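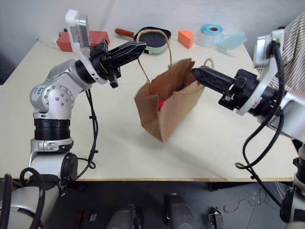
4. Packing a paper carry bag

Use this section for orders that leave in a brown paper bag with twisted handles. For boxed orders, go to section 5.

Before you start, clear a space in the middle of the table and move other stock to the back. Keep the label roll within reach.

1. Open the bag fully and push the bottom flat from the inside.
2. Stand the bag on the table and pull both handles up and out of the opening.
3. If the front panel is in the way, fold the top of it down. Fold it back up before the bag goes out.
4. Put the heaviest item in first, in the center of the base.
5. Add small items next. Blocks and other solid pieces go in flat side down.
6. Place pans with the handle pointing up. Wrap the cooking surface in one sheet of tissue.
7. Slide flat cards down the side last.
8. Lift the bag an inch by both handles. If it leans, take out the top items and repack.
9. Stick one label on the front, below the handle.

Note: Creases in the paper are fine. Replace any bag with a split seam or a loose handle.

Caution: Do not carry a bag by one handle. Paper handles can tear out under an uneven load.

Caution: Keep bags away from wet surfaces.

Order replacement bags from Brurnano, item 1106, in packs of 100. Send stock questions to Pacita Lumanlan.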